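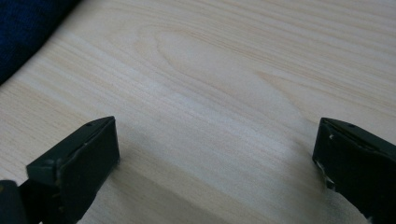
Pale wood tabletop

Write short biographies with me at Bandside
Posted 13/10/2023

I run Bandside, a small website full of short life stories of people who work in local news: weather presenters, morning anchors, traffic reporters, the folks you see every day and know next to nothing about. I started it because I kept typing the same question into search engines (where did she go to school? where did he work before this?) and getting pages that plainly copied each other, mistakes and all. I thought I could do better, and most days I think I have!

Right now I need four freelance writers to start in February.

What you'd be doing: each profile is 800 words or less, and it covers schooling, early jobs, the career so far, awards if there are any, and family only if the person has talked about it publicly. You'd find your own sources, and every fact gets a link in your draft. Station bio pages are fine to start from, but please don't stop there. Old college papers are wonderful for this. So are alumni newsletters and those long local radio interviews that hardly anyone listens to.

I don't publish guesses about salary, net worth, height or who somebody might be dating. I know other sites do, and I know it brings in clicks. If you've written that sort of thing for a living I won't hold it against you, but you'd have to leave it at the door. I'd also much prefer a short page with gaps in it to a long page padded out with "little is known."

The pay is $58 per profile, paid when I accept the final draft. I ask for one round of changes on nearly everything, mine included. Most of my writers turn in one or two pieces a week, but you pick your own load and you can skip a week without a long explanation.

We work out of a shared folder and a tool called Flamer, where I assign names and leave notes. It's a little clunky. You'll get used to it in an afternoon, and I'm happy to walk you through it on the phone.

First batch: anchors and reporters from the Rutherford and Tralelano stations, past and present. The list has roughly 200 names on it, so there's plenty to choose from. If you grew up watching either one, please say so, I'd love to hear it.

You don't need a journalism degree. I do need clean, plain sentences and somebody who gets itchy when two sources give different graduation years.

To apply, use the contact form on this site and put "profiles" in the subject line. Send me:
- a few lines about you
- one piece of writing, published or not, on any subject
- the name of a local broadcaster you'd like to write up, and where you'd look first

No resume needed. I read everything myself, so give me a couple of weeks before you nudge me. You can work from anywhere as long as you can write in American English.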